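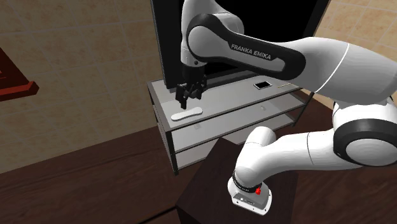 ## 6. Placing the Ondon leak sensor

The Ondon spends its life waiting for your water heater to misbehave, and it does this best from the floor. People do like to put it somewhere tidier. A grey metal shelf with a small white thing lying flat near the front corner of the top is a fine arrangement for a bar of soap, but a leak sensor up there will report trouble only once the water has reached shelf height, by which time you'll have heard from the neighbors.

1. Turn off the power to the water heater. The sensor doesn't need this, but your hands will be near the wiring.
2. Wipe the floor dry beside the drain valve. Check behind the heater too, where the dust lives.
3. Pull the plastic tab out of the battery door. The light blinks green 2 times.
4. Set the sensor down with the metal feet touching the floor, no more than 6 inches from the tank.
5. Hold the button for 5 seconds, until you hear a chirp. It is not a pleasant chirp.
6. On the Dreltotberg hub, open **Add device** and enter **771**.

**Note:** If the hub finds nothing, move it closer and repeat step 5. Thick walls are usually to blame, followed by a hub that was never plugged in.

**Caution:** Do not glue or tape over the feet. A sensor that can't touch water has no opinion about it.

### Testing

Put a damp cloth under the feet. The alarm should start within 5 seconds – warn anyone asleep, and the dog. Dry the feet and press the button once to stop it.

Repeat the test every November, and after anyone has swept the basement. Sensors that get swept into a corner stay there for years.

For battery changes, see section 7.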